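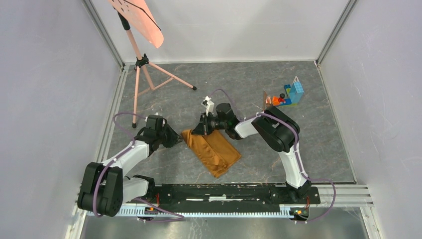 Golden-brown cloth on the stone-pattern surface, peach stand at upper left.

November 12, 2022

Came in to sort out the cloths and go over the work surface before the new batch from Reltemeck gets opened. Order number is 1823, box is on the bottom shelf, still taped.

Golden-brown cloth first. Measured 371 mm on the long side with the steel rule, smoothed by hand and not stretched. Did it again after lunch and got the same. The label in the binder gives a larger size, but that was written in May before any washing, so I crossed it out and put in the new number. The short side I didn't write down and now the cloth is back in the drawer. Do that next time.

Color against the surface is fine. The gray with the pale veins is busy enough that I expected trouble seeing the hem on light cloths, and the off-white one from Janevski does get lost where it crosses a vein. The golden-brown one shows up anywhere. If we have to pick one cloth for practice folds, this is it. Keep the Janevski one for later.

Surface. Wiped down with plain water first, then the Kolterico cleaner, then water again. The Kolterico leaves a film if you skip the last wipe and the cloth drags on it. I had blamed the cloth for that. Left it to dry with the lights on.

Edges. Silver profile on the left: ran a fingernail along it and found 2 spots where lint collects in the joint. Cleaned out with a wooden pick. The dark edge on the right is thinner and had nothing in it. Corner strips between the walls wiped top to bottom, no loose ends that I could feel. The left wall had a gray smudge low down that came off with water.

Stand. The peach one goes back in the upper left, where it has been. One leg nearly straight down along the left side, the other out toward the lower right. The knob on the black hub had worked a little loose, so I tightened it by hand — no pliers on it please, the plastic ones we had before all cracked that way. The strap or cord across the panel can stay as it is. I checked both of those feet for grit and wiped them, as a bit of grit under the rubber will mark the surface.

Folding. Did 13 half folds by hand with the golden-brown cloth, corner to corner, mostly to see how well it holds a crease. It holds one for a minute or so and then opens up along the middle. Pressing the fold with the flat of the hand helps. Pressing with fingertips leaves dents that stay in the cloth and make the next fold worse. Shake it out between folds.

The Clenent drawer liners came too short for the cloth drawer. I cut two and overlapped them for now.

To do:
open the Reltemeck box and measure everything before the first wash
short side of the golden-brown cloth
more wooden picks
ask Clenent about the longer liner
new label for the drawer, the old one still says towels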